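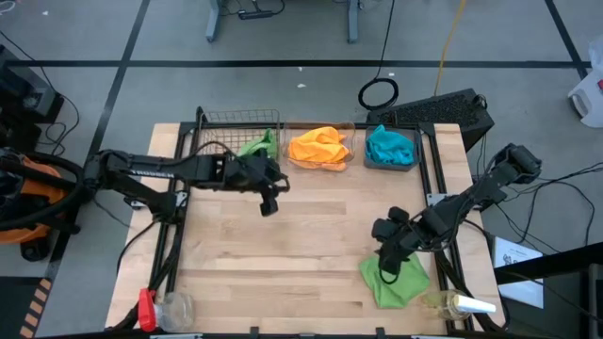
Planning a Game Show Night at Home

My kids have been obsessed with game shows ever since we got stuck inside with a rainy weekend in September and watched one after another on the couch. So when my daughter asked if we could have a game show party, I said yes before I'd thought about it at all!

We do ours on a Thursday, after an early dinner, and it runs until the little ones start melting down (around 25 minutes before bedtime, usually). You really don't need much. I write the trivia questions on index cards, pick a host, and let everybody come up with a silly team name. My friend Malsha's team was the Milmont Muffins, after the street she grew up on, and they were very loud about it.

How I Set Up the Teams

I like to mix ages, so every team gets at least one grown-up and one kid who can read. If you put all the adults together they'll run away with it, and then you've got a pouty second grader on your hands. We had two teams last time, and Nusrat hosted in a sparkly blazer she found at a thrift store.

For buzzers we've tried a bicycle bell, a squeaky dog toy and just plain yelling.

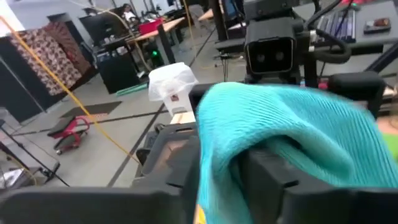 The dog toy was the big winner -- the kids laughed every single time -- but I'd go with the bell if you have neighbors on the other side of the wall.

What Kind of Questions to Ask

I wrote 34 questions and we got through most of them. Cartoon theme songs were a huge hit, and so were "finish the movie line" questions. I also did a round called Who Sang It, where I hummed the song and people had to guess the singer. My humming is terrible, so that round took forever!

Make the first few really easy. Shy kids warm up once they've gotten one right, and after that you can sneak in some harder ones about old sitcoms for the grandparents.

Prizes and Snacks

Prizes at our house are dollar store stuff, plus one "grand prize" in a wrapped box. This time it was a movie coupon book I made myself, good for picking the film on family night. Popcorn in paper bags is plenty for snacks, and I put out lemonade and some orange slices too.
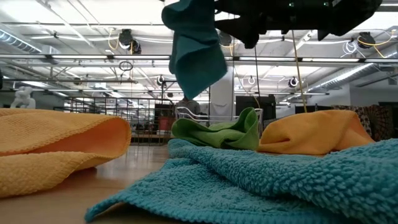
What do you do if two teams tie?

I keep one guess-the-number question in my pocket, like how many episodes a favorite show has had. Each team writes down a guess and the closest one wins the box. If they somehow tie again, they share the prize and the host gets the last bag of popcorn.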